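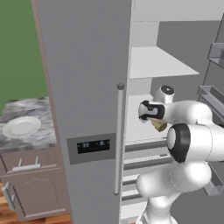 Workshop Projects / Arms and Grippers

Teaching a Home Arm to Take Food Out of a Refrigerator, Part 2: The Simulated Kitchen

by Divya Kulkarni

In Part 1 we bolted the arm to its stand and checked the cables. Before the arm goes near a real refrigerator, I want you to do the whole job in simulation. I know that many readers would like to skip this part. I skipped it also, the first time, and I paid for a new door bin.

The refrigerator is a difficult place for an arm. The opening is narrow, the door stands in the way, and there is a shelf above the hand and another shelf below it. On a table you can come to an object from the top. Inside a refrigerator you must come from the front, almost flat, and go out by the same way.

What you need

A computer with a graphics card that is not too old. Mine is the shared one at Odport, our workshop, and it is slow but enough.
The Amin simulator, with the kitchen pack installed.
The arm model file from Part 1, with the two-finger gripper.
A tape measure and one hour near your own refrigerator.
The Jitell script runner, if you want to repeat trials without sitting there.

Step 1. Measure your refrigerator

Measure the inside width, the depth of each shelf from the front edge to the back wall, and the free height between shelves. Write the numbers in millimeters. My free height above the lower shelf is 198 mm, and all the decisions below come from this number. Measure also how far the door bins stick out from the door. People forget the bins. When the door is not fully open, a bin can be exactly where the forearm wants to be.

Step 2. Put the refrigerator in the scene

Load the standard kitchen and open the refrigerator in the object editor. Change the shelf heights to your numbers. The look is not important, so leave the colors and the cabinets as they are. I kept the marble counter and the green wall that come with the pack.

Set the door as a fixed part for now, in the open position. Opening the door with the arm is a separate skill and will have its own page. If you leave the hinge free, the arm will push the door by accident and you will not understand why the same program gives a different result each time.

Step 3. Place the base of the arm

Here I lost the most evenings. My idea was to put the base straight in front of the opening, as close as possible. The hand could enter, but the elbow had no place to fold when it was coming back. Move the base back and a little to the side, then test if the hand can reach the rear of the lower shelf with the forearm nearly level. If the arm must be completely straight to reach there, you are too far. An arm that is fully straight becomes weak and also jumpy.

Save each base position with a name you will understand later. I had files called "new," "new2" and "good," and the one called "good" was the worst.

Step 4. Give the arm something to hold

Begin with simple food shapes. I use a tan wedge that is similar in size to a piece of cheese, and a rounded green one for vegetables. They ask for different things from the fingers. The wedge has flat sides but they are not parallel, so it can slide out toward the thick end. The rounded one has very little contact and likes to turn.

Set the mass and the friction by hand. The default friction in the kitchen pack is too kind. Everything sticks to the fingers as if there was glue, and you believe that your program is good. Lower it until the wedge falls sometimes, then start to improve the grip.

Step 5. Write the path as short pieces

Do not make one long movement from the home position to the food. I divide it like this:

Home to a point outside the opening, at the height of the shelf space.
From outside to just before the object, in a straight line and slowly.
Close the fingers and wait a half second.
Lift 10 mm, no more.
Straight back by the same line until the hand is outside.
Only now turn toward the counter.

The small lift is the piece where most people do too much. With 198 mm of free height and a gripper housing that is rather tall, there is not much left over. If you lift by the habit you learned on the table, the housing touches the upper shelf. In simulation it is only a red message. At home it is glass.
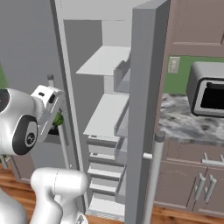 The turn is the second place to be careful. The hand must be fully outside the side wall of the refrigerator before the wrist begins to rotate, and "fully" includes the food between the fingers. The simulator checks the collision of the gripper by default but it does not check the carried object. Open the collision settings, find the line for attached bodies and switch it on. After I did this, a path that I trusted for two weeks failed at once at the front edge of the refrigerator.

I now keep a margin of 9 mm on each side for anything carried. Vasanthi Pinto, who shares the bench with me, uses a bigger margin and a slower turn. Her arm is older and has more play in the wrist. Look at your own arm and choose.

Step 6. Look from more than one side

Put at least two cameras in the scene. From one side only, the hand seems to be above the shelf when it is in reality in front of it. I place one camera where I would stand in my kitchen, and another more to the side, so that the gap between the hand and the wall of the refrigerator can be seen. Stop the run in the middle and look from both before you continue. It is boring work and it finds more mistakes than the numbers do.

Step 7. Repeat with small changes

One good run proves very little. In the Jitell script, move the object a little and turn it by a random angle before each run, and save only the result and the reason of failure. I left mine running at night and had more than 3,000 runs after the weekend. Please do not read all of them. Sort by the reason, take the most common one, correct it, and start again.

My list of reasons, with the most common first:

Object slipped during the pull back. Close the fingers slower, and take the wedge nearer to its thick end.
Housing touched the upper shelf. The lift was too high, or the hand entered with the wrist tilted.
Elbow touched a door bin. Move the base, do not try to repair it with the path.
Object turned between the fingers. Wider finger pads helped me here. The ones I drew are on the Fotmont page for this project, in the folder "pads."

Step 8. Where to put the food

Choose a place on the counter that the arm can reach without passing again in front of the opening. I use a plain white plate as the target. The rim gives a small problem: if the hand comes down too near to the edge, the food lands on the rim and slides. Aim for the center and open the fingers slowly – the object should rest before you let it go.

Questions I received after Part 1

Can I leave out the kitchen and simulate only the refrigerator? Yes, for steps 1 to 7. You need the counter for step 8, and the closed left door should stay also, with its handle, if your refrigerator is the side-by-side type. The handle stands out more than you think.

My arm shakes when it stops inside. Lower the speed in the last piece of the path first. If it still shakes, check the mass of the gripper in the model file. Mine was entered in grams where the program wanted kilograms.

Does the light matter? Not for this part, where the position of the food is given to the program directly. When we add the camera in Part 3 it will matter a lot, as the back of a real shelf is quite dark.

Before you go to Part 3, save your base position, your shelf numbers and the final path in one folder, and make a copy on another disk. We will load all three on the real arm, first with the power limited and with an empty hand.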